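Malinowski photographs to go on show at Birkcombe in March

Birkcombe Gallery has announced a survey of the fashion photographer Bożena Malinowski, the first time her colour work will be shown alongside the black and white portraits she is better known for.

The exhibition takes up both floors of the building and brings together 228 prints, contact sheets and magazine tear-outs. Many come from the photographer's own archive and have been in storage since her studio in the old Brzozowska building closed.

Malinowski started out as a darkroom assistant and had her first commissioned cover at 24. She went on to shoot five campaigns for the knitwear label Cloltard, including the grey harbour series that was later reproduced on posters and record sleeves. Two of those campaigns have never been exhibited, and the negatives for one were thought to be lost until they were found in a mislabelled box.

"I didn't keep things in order," she said. "I kept everything, but I didn't keep it in order."

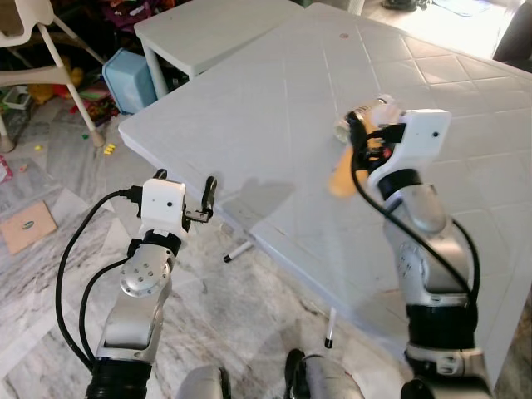
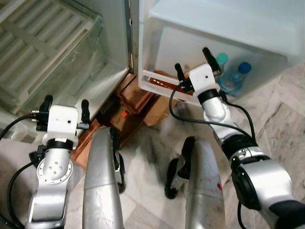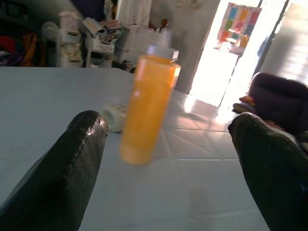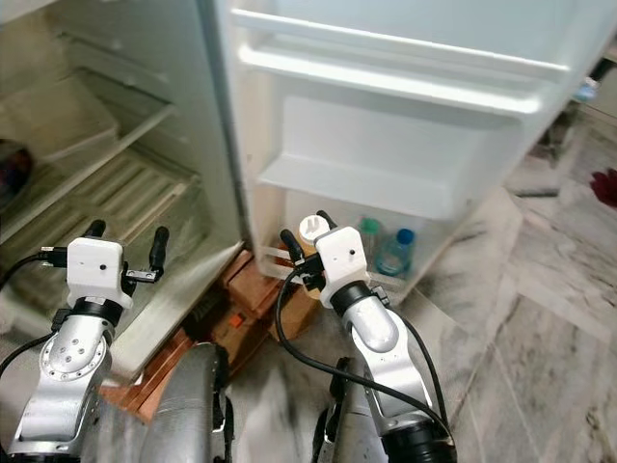

The show was put together by curator Konrad Zalewska, who spent two winters going through the archive. He said the early work would be hung by date on the ground floor, with the later editorial and portrait work upstairs in no fixed sequence.

One room is given over to Hider, the magazine Malinowski edited with the stylist Yolanda Chávez. It was printed in runs of 500 copies and sold mainly through record shops and hairdressers. Complete sets are hard to find. The gallery has borrowed one from a private collection and will display every cover, along with paste-up boards and letters to contributors.

Chávez will join Malinowski for a public talk during the opening week. A second talk, on printing and retouching before digital files, will be given by Sławomir Czerwiński, who made most of the large colour prints in the show.

Malinowski stopped taking fashion commissions some years ago and has since worked mostly on portraits of neighbours and friends. A small group of these, all made with the same plate camera, closes the exhibition. She has also taught an evening class in studio lighting, and several former students lent prints she had given them.

A catalogue with an essay by Marianna Zawadzka will be on sale at the gallery and by mail order. It reproduces the harbour series in full, with Malinowski's handwritten notes on exposure and film stock.

The exhibition opens in March and runs for 11 weeks. Entry is free, but seats for the talks must be booked through the gallery's front desk. The upstairs rooms can be reached by lift from the rear entrance.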